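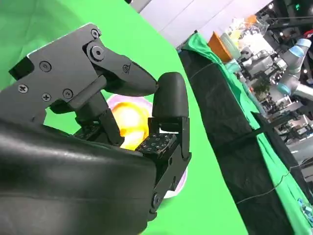 Figure 2. Wrist camera view of the Nidus hand during the ball-and-bowl check. The tactile pad on the inner face of the thumb and the second pad deeper in the hand both show their grid of square cells.

3.2 Hand setup and upkeep

All trials used one Nidus hand, and we kept the same hand for the whole study so that wear would show up in the data. The tactile pads were read at 100 Hz. Before each block of trials we recorded 128 samples per pad with the fingers open and took the mean of each cell as its zero. A cell whose zero had moved by more than 10 counts from the last block was marked and left out until the pad had been cleaned and read again.

Cleaning was done with a lint-free cloth and a small amount of alcohol. We did not use alcohol on the rubber fingertip, which had become tacky after an early attempt.

The screws on the finger bracket needed more attention than we had planned for. In the first month the bracket worked loose twice, and both times the first sign was a slow shift in fingertip position during closing. After the second case we put low-strength thread lock on the Phillips screws and added a torque check at the start of each day. The pivot bolt was only checked for play by hand, as tightening it too far made the finger stick near the end of its travel.

The last step was a grasp of a yellow ball in a light-colored bowl (Figure 2). The hand was closed slowly until both pads reported contact, held for two seconds, and opened. If either pad stayed above its zero after opening, the fingers were cycled 10 times and the zero was taken again. Pads that failed a second time were replaced. Replacement pads were run for 100 closing cycles before any data from them was kept.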